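Hulau Hospitality Program
Food Service Practice 100 – Course Handout, Unit 3
Last updated: Friday, April 2, 2021
Reading time: 3 minutes

Covered Serving Containers and the Buffet Table

This unit covers setting a table for covered service, putting the lidded containers in place, and clearing up afterward. Read it before the practical. The menu for the Yule lunch is in a separate handout and you don't need it yet.

1. The cloth

Use a plain white cloth from the linen shelf. Lay it so the fold lines run the length of the table, then pull from the corners. Small creases will drop out by hand. A raised fold near a side has to be lifted and laid again, and pressing on it only moves it along.

Check the middle of the cloth as well as the drop. Tan marks and specks are easy to miss under the ceiling lights, and most of them turn up where the containers stood last time. A marked cloth is fine for practice. For service, put it in the wash bin and take another. Write the swap in the Index, the linen book by the door.

2. Placing the container

Carry the tub and the lid separately. Set the tub down first, with its long side along the table, and leave a hand's width of cloth between it and the edge. Slide nothing once it is on the cloth – lift and reset.

Lids come in two shapes in our store. The flat ones stack. The domed ones don't, and they go on the top shelf with nothing on them. Before you fit a lid, look at three points:

The rim of the tub, for chips or dried food.
The band or edge of the lid, for the same.
The handle, which should not turn when you hold it.

A domed lid is lifted by the handle and kept level until it clears the rim. If the lid is attached at one end, find that end first and open away from it. Students who skip this usually pull the whole tub toward them.

The container in the photo has a glossy white domed lid with a grey band and a small copper-colored handle near the top center. The tub under it is ribbed, with a flared rim.

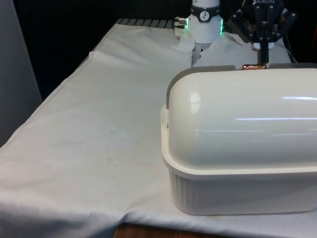

3. Wiping down

Glossy lids show every streak. Wipe along the length with a damp cloth, then once more with a dry one. Stand at the end of the table and look along the surface toward the light. Ribbed tubs take longer. Use the soft brush in the grooves, working from the rim down, and rinse the brush between tubs.

Handles get a dry cloth only. The polish marked Turkadia is for the serving spoons and stays in the spoon drawer.

4. For the practical

You will work in groups of 2. One person lays the cloth and the other brings the container, then you change places and repeat. Bring an apron and closed shoes. The written questions on this unit come back in October with the rest of the linen work.

Questions about this handout: course office, extension 3860
© Hulau Hospitality Program
Back to top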